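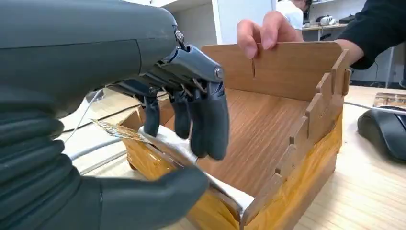
木盒子，敞口，侧板是一格一格咬起来的。

盒子寄到的时候是散的,一沓薄木板,外加一张折了四折的说明书。牌子叫 Orness,我在网上挑了两个晚上,最后选它纯粹因为便宜,440块,还送一小块砂纸。我妈要是知道一个木盒子卖这个价,能念叨到过年。

说明书上写“10分钟即可完成”。我拼到第三块侧板,外面天都黑了!那些齿看着个个一样,往一起一凑,偏偏就差那么一点点,我又拆又翻面又吹木屑,差点拿鞋底去敲。后来发现是底板放反了,有木纹的那面应该朝上。说明书上画得清清楚楚,我愣是没看。

盒子是给外婆的信准备的。她在 Coman 住了大半辈子,那地方你们多半没听过,一条街,一个码头,一家叫 Prullard 的杂货铺,铺子里从鱼钩到毛线什么都卖。她不爱打电话,嫌线那头的人声音扁,有事没事就写信,信纸也都是在 Prullard 买的,浅黄色,边上总有点毛。二十年下来,我手里攒了大约200封,一直塞在鞋盒里,鞋盒换过好几个,最后那个底都塌了。

七月里搬家,鞋盒一提,哗啦,全下来了。我就坐在地上捡,捡一封看一封,本来十几分钟的活儿,捡到了后半夜。有一封整页都在讲一只鸡怎么从隔壁跑来,又怎么不肯回去。还有一封只有一行字:“梨熟了,你什么时候来?”

那年我没去。忙什么呢,现在一点也想不起来了。

所以盒子一定要拼好,我是跟自己较上劲了。后板比别的板高出一截,顶上开着一道细槽,我琢磨半天这槽是干嘛的,挂东西?插标签?最后裁了张硬纸片插进去,写上“外婆”两个字,又觉得太正经,像档案馆,拔出来重写,写成“梨”。

信放进去之前我想按年份排,排着排着就乱了,因为她从来不写年份,只写“今天有风”或者“下午三点,刚睡醒”。你说这怎么排?我只好按心情来,高兴的放前面,生病那阵子的放后面,鸡的那封搁在最上头。

排到一半坐不住了,我拍拍裤子爬起来,去把高脚凳拖到地毯上,坐高一点,远远地看那一地浅黄色。 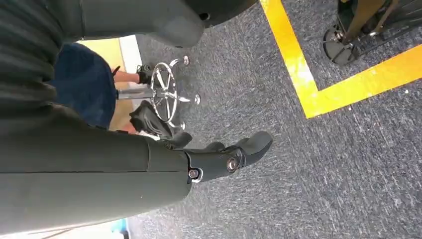

隔壁在门口探了个头,说你这样排不对,信这种东西应该照着收到时的样子放,乱就让它乱着,你一排,以后再翻就只翻前面那几封了。

我说那生病的那些呢,也混在里面?

她想了想,说混着吧,混着才像过日子,又问我晚上吃什么,她那边面条煮多了。

我嘴上没答应,等她走了,还是把信全倒出来,闭着眼睛拢成一摞,放回盒子里。合不上盖子,这盒子压根就没有盖子,我找了条旧围巾搭在上面。

第二天早上我给 Dritano 车行打电话,问去 Coman 的长途车还开不开。接电话的人说开,600公里,中间要换一趟,问我去几天。我说先买单程吧,回来的再说。

她又问,行李多不多?

我看了看桌上,说一个盒子,要抱着的。

然后去隔壁吃了面,坨了,加了半勺醋,还行。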